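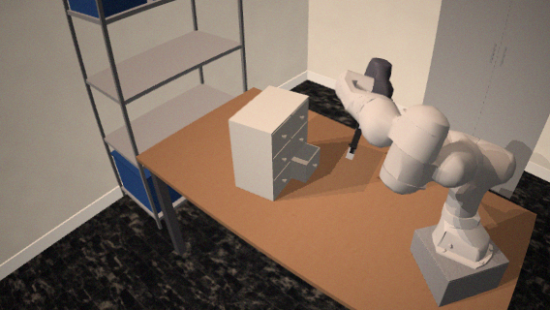
Unit 4: Goals, Wishes and the Paperwork Between Them
Handout for the evening section. Bring it back next week, you will be writing on it.

Where we left off

Last time we sorted your lists into wishes ("be calmer") and goals ("walk to work until June"). Most of the room turned in eleven wishes and one goal, and the goal was usually about email. This is normal. Wishes are pleasant to write and ask nothing of you afterward.

The intention gap

Wanting to do a thing predicts doing it, but less well than you would hope. The space between the two is called the intention gap, and a large part of the self-help shelf is built on it. Some of those books will tell you to want harder. You may try this at home. Please time yourself.

What tends to work better is the if-then plan. You name a cue and attach a behavior to it:

If I have poured my coffee, then I open the budget file.
If the meeting ends, then I write down the one thing I agreed to.

Note how dull these are. A good plan should be slightly embarrassing to read aloud. If yours contains the words "journey" or "unleash," go back and put in a verb that someone could watch you do.

Case A: the Plusar planner

Plusar is a paper planner with a page for your morning vision, a page for your evening vision, and a narrow strip for what you did. Our sample is small: 12 students kept one last term. The vision pages were full by week two. The strip was mostly blank, with one drawing of a duck. Discuss what the layout rewards.

Case B: the Davarero weekend

Davarero is a two-night retreat with a fee of $424, meals included, parking extra. Participants write a letter to their future selves and leave feeling terrific. Feeling terrific is fine and I recommend it. The question for us is what the person does the following month, when the letter arrives and they are standing in the hallway holding the gas bill.

Before class, list two cues the retreat could have sent people home with.

Visualization, with a warning label

Picturing the finish line can lift your mood. It can also let you enjoy the result early and skip the work, the way reading recipes can pass for dinner. Picture the obstacle too. Be specific: which evening, which chair, which snack.

Exercise 4.1
Pick one wish from your list. Rewrite it as a goal, then as an if-then plan. Keep the plan under 20 words. Adjectives will be circled.

Exercise 4.2
Run the plan for seven days. Mark each day yes or no. "Sort of" is a no, and you will survive it.

Exercise 4.3
Read the Pangilinan worksheet, page 131 of the course packet. It asks you to rate your life out of ten in eight areas. Write half a page on what a six in "Spirit" could possibly mean.

Reading
Course packet, chapter 5. Skip the sidebar on moon phases, which came with the chapter and could not be removed.

Next time: habits, and why the Grallaner app congratulates you for opening it.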